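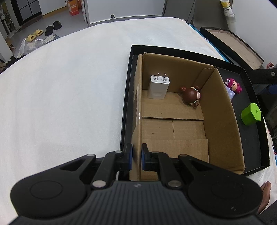 One blue-tipped finger inside the cardboard wall, one outside. The monkey is facing the right wall.

Box Week: Notes from the Atard Gallery

Welcome to the gallery page for Atard, our slow and stubborn effort to teach a machine to handle the contents of an ordinary home. The machine learns from examples. The examples come from people, who squeeze a hand-held gripper at household objects over and over until their forearms complain. Each attempt is recorded, given a name and put in a pile, and the pile is what the model gets to study.

By Sat 29 September the pile held 2,693 attempts. Of those, 621 involve boxes, and box attempts are the ones we argue about. Rochelle Cartwright picked the page's opening picture over a much tidier one of a mug, on the grounds that everybody in this field has a picture of a mug.

A few more words on what was going on with the boxes, for those who like that sort of thing.

The grip
A carton with no lid gives you four places to hold it, all of them thin. Our collectors are asked to take the wall between the fingers and commit. Zanele Mtshali wanted "commit" removed from the instructions as too vague. It was replaced with a paragraph, which everyone read once, and then we put "commit" back.

The nesting
A cardboard box standing in the shallow black bottom of a gift box is a rotten thing to hand a beginner. Two sets of walls, one inside the other, and the model has to work out which one you meant. Early versions of Eshun, our training code, went for the outer one with great confidence. Bienvenido Belmonte asked for more nested boxes and has been getting them ever since.

The passengers
A white power adapter, standing with its prongs in the air, shares the carton with a small brown monkey. The pink doll and the green block have the strip of tray outside. We ask for a mix of things inside and things beside, and leave the casting to whoever is collecting. The casting has opinions in it. Abena Alhassan claims she can tell who recorded an attempt from the toys alone, and so far she has been right often enough to be annoying.

The surface
White textured sheet, on a bed. Tables are flat and they stay put, so a model raised on tables gets very comfortable. Beds give a little. Sheets wrinkle, and the wrinkles travel. We have a tag for soft surfaces and it was badly underused until Zuweira Ankrah went through the summer's work and sent round a list of who had been using the kitchen table for everything. I was on it, near the top.

The background
Slippers, shoes, plastic bags, a bottle on a surface behind the bed. We used to send people a page on clearing the room first. The page is gone. Models trained on cleared rooms did nicely in cleared rooms, and I have yet to visit a home that was one.

The labels
Every attempt gets a short sentence saying what the person meant to do. "Move the box" was the favorite for a while, and it's useless when there is more than one box around. Please say which box, and what is in it. Please also stop giving the monkey a name in the labels – there were three different ones in use and the search tool treats them as three different monkeys.

Next gallery goes up in November and covers drawers. If you collect for us and want your attempts considered, tell Rochelle before she settles on her favorites, as she does not unsettle.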